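Juvia Drink Dispenser with Ice Core and Tap
Item no. 2067

Home > Party and Table > Drinks Serving > Dispensers

In stock. Ships from our warehouse in Brarkgate.

The Juvia is a glass drink dispenser for cold punches, iced tea, fruit water and mixed drinks for a group. It stands on a low steel base, so a tall glass fits under the tap and you do not have to hold it over the edge of the table. The lid is wide, and you can put in lemon halves, whole strawberries or a big bunch of mint without cutting everything small first.

Inside there is a removable ice core. This is a closed tube which screws into the lid from below. You fill it with ice cubes and water, and the drink becomes cold from the middle without getting thin. Many customers who make sangria or a white wine punch told us that this was their reason to change from an open bowl. If you like to have ice in the drink itself, leave the core out and you get more space for liquid.

The tap

We sold an older dispenser from Hitar for several years, and the most frequent complaint was always the tap. It closed slowly and it dripped. On the Juvia the tap is a lever type made of stainless steel, with a silicone seal on both sides of the glass. Push the lever down and it pours, let it go and it closes. If you want to fill a jug, lift the lever up and it stays open until you put it back.

Small pieces of fruit can block any tap, also this one. For this reason we put a strainer in the box. It clips on the inside, over the opening, and holds back seeds, mint leaves and pulp. For drinks with very fine pulp, such as mango or peach puree, please take the strainer off again and stir the drink before every round.

How much to prepare

The Juvia holds 2000 ml with the ice core in place. This is enough for a small table. For a bigger party we recommend to prepare the mix without anything sparkling in two or three bottles, keep these in the refrigerator, and refill when the level goes down to the tap. Soda, tonic and sparkling wine should go directly in the glass of each guest. In the dispenser they lose their bubbles before the second round.

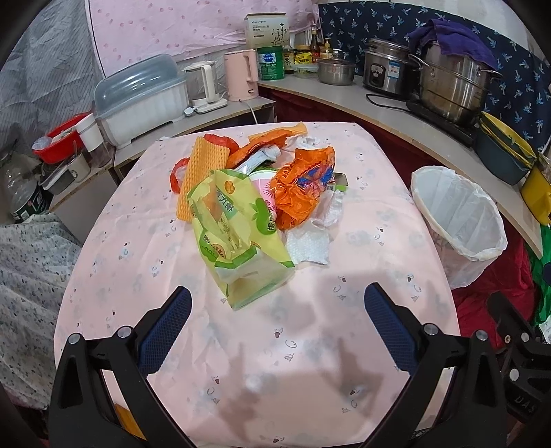

Pale pink tablecloth with small grey and brown motifs.

A simple punch to begin with

Our customers often ask for a recipe that works the first time, so we print one on the card in the box. You need the juice of six lemons, 100 g of sugar, a bottle of dry white wine, two sliced peaches and a handful of basil. Warm the sugar with a small cup of water until it is clear, and let it become cold completely. Mix it with the lemon juice and the wine, add the peaches, and leave it in the refrigerator for two hours. The basil comes in shortly before serving, otherwise it turns brown.

For a version without alcohol, use cold green tea in place of the wine and a little less lemon.

Please do not pour hot liquid into the dispenser. The glass is not made for it. Tea and syrup must be cooled first in another pot.

What is in the box

Glass body
Steel base with rubber feet
Lid with screw thread
Ice core with cap
Lever tap with two silicone seals and nut
Strainer
Recipe card

Details

Capacity: 2000 ml with ice core
Height on base: 33 cm
Material: clear glass, stainless steel, silicone
Color of base: brushed steel or matte black
Suitable for hot drinks: no

Care

The glass body, the lid and the base can go in the dishwasher. The tap, the strainer and the ice core should be washed by hand with warm water and mild soap. After drinks with a lot of sugar, fill the dispenser with warm (not hot) water and let it run through the tap two times before you take it apart. Sugar that dries inside the lever makes it stiff.

When you put the tap back, tighten the nut by hand only. A wrench can crack the glass, and this kind of damage is not covered by the warranty. Fill in a little water and wait some minutes to see if the seal is dry – if not, turn the nut a quarter more.

Spare parts and matching items

Seals, strainers and ice cores are available separately. Since March we also have the complete tap as a spare part, and it fits the older Juvia with the round lid too. The tumblers from the Norðdahl series have the right height for the base, and the long Norðdahl spoon reaches to the bottom of the dispenser when the ice core is removed.

Shipping and returns

Glass articles are packed in a double carton. If something arrives broken, please keep the carton and write to us with your order number, and we send a replacement for the broken part. Unused dispensers can be returned in the original packaging. For reasons of hygiene we cannot take back taps and strainers which have been used.

Page last updated: May 4, 2018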